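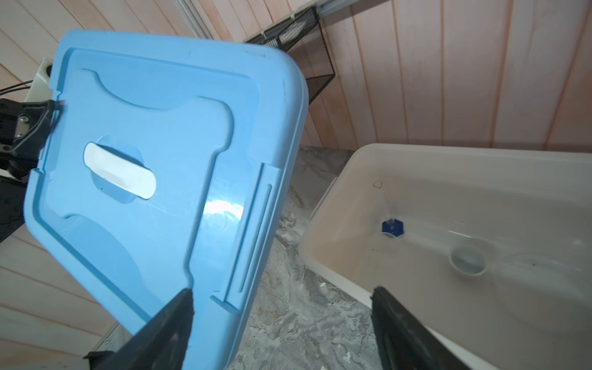

15th April. Second full day on the finger comparison, wrist camera on, both arms powered. Set A is the wedge pads, set B the Wellik fingers Iñaki Ortuño left on the shelf. Lid and bin task throughout, same start pose for each trial. With set A the lid is held low, near its edge, and at that angle it fills most of the left half of the wrist view. I can still see into the bin on the right, down to the blue hexagonal piece and the little white cup, so the camera mount stays where it is. Glare to the right of the white handle is the bigger nuisance. The edge finder wants to treat it as a corner.

Grip force limit started at 70. Raised it to 72 after the third trial and left it there. Higher settings flex the lid and the rim reading drifts.

Set A: 328 trials logged since Monday's calibration was redone, slips mostly when the pad lands on a raised ridge and not on the flat. Set B: 300 trials, fewer slips, slower to close. Not a fair comparison yet — B ran on the old Kutska controller and A on the new one. Estíbaliz Vidal wants B repeated on the new controller before anything goes to Flidia. Agreed.

To do: matt tape over the shiny patch, try a shorter exposure, re-zero the left arm. Ask Consuelo Zabala if the spare pads are the soft ones or the hard ones. The bag has no label.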